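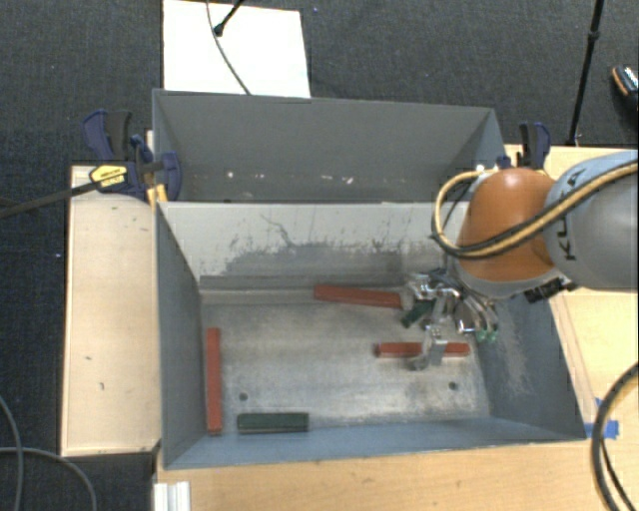
Arm over the front bin at the bench, blocks in, clamps on.

Bin picking practice list – archive

Search this list Search Advanced Go

Subject: Re: Draft rules for bench cells, section 4 (fixing of bins)

The Vormont bench group wrote:

> We have read the draft and mostly agree with it. Our one complaint is
> section 4. It says every bin must be mechanically fixed to the work
> surface before the arm is enabled. For a heavy steel bin that seems
> over the top. Ours weighs more than anything we put in it, and a mat
> underneath has always been enough. Could the wording be "should"?

I would keep "must". The weight of the bin is a poor guide. When a finger gets between a part and the side wall, the push goes into the wall, and a bin that has shifted a little is no longer where the program says it is. The next pick is then wrong by the same amount, and you may not notice until the one after.

The photo at the top is our usual layout, two metal bins one behind the other. One clamp is on the left where the bins meet and a second is at the right rear corner. That is the least I would accept. The draft should also say that clamp bars and handles count as obstacles and have to be in the collision model. At Tundis they left them out and bent a handle.

Other points on the draft:

Cables. The text says "secured" and stops there. I suggest we ask for the cable on the arm to be checked at the far end of its reach in every bin, with the wrist turned both ways. Cables on the floor need a line of their own, as people walk there.

Bin condition. Look at the scuffing on the rear wall of the front bin. Marks like that are normal on a bin in use, but the draft has nothing on when to replace one. We go by dents and raised edges and ignore the colour. Worn metal does alter how the camera sees the floor of the bin, so a fresh background capture after about 2000 picks would be sensible.

Test parts. Plain blocks in 2 colours are fine for the acceptance run. They should be tipped in and left as they fall, with some near the walls. Givuveo sent us results from parts laid out neatly in the middle, and those say very little.

I have no view on the Khasawneh proposal for light levels and will leave that to others. Comments on section 4 are still wanted by the end of November, on the list please and not by private mail.

Bench cell maintainer

Views 2045 | Shares 4

Comments

benchside: Agree on "must". We use a mat and the bin still creeps.

old_gantry: Does section 4 cover bins on a trolley? Ours has locking wheels and I don't count that as fixed.

palletpete: Please add the clamps to the setup checklist as well. Ours only mentions the bins.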